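Pre-game check for our Povimau club night, filled in by me on Thursday while the kettle boiled. Comments are mine, so grumble at me and leave Ilona out of it!

Table legs locked: yes. Table two still wobbles if you lean in to measure a charge.

Aisles clear of bags and figure cases: mostly. I moved two.
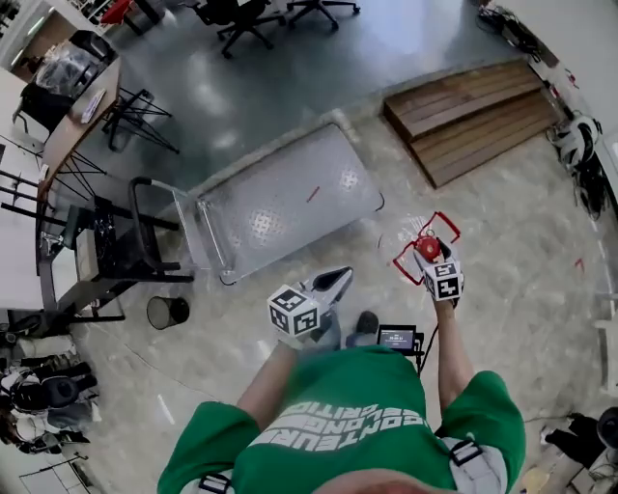
TERRAIN AND PAINT

Hills and walls, sharp edges: one fail. The big resin cliff (the Cáceres one) has a nasty burr, so I've put it aside for Gisela to file down.

Spray cans away from the heater: yes — all in the metal cupboard.

Hobby knives capped: 43 checked, one missing its cap. Please cork it, folks.
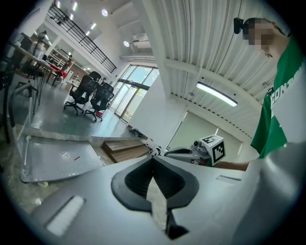 Extension cords: fine, no frayed bits. Don't daisy-chain them for the painting lamps.

Fire door: opens easily. Nicanor, your Fondent fortress can't live in front of it, however pretty it is.

Next check: Rania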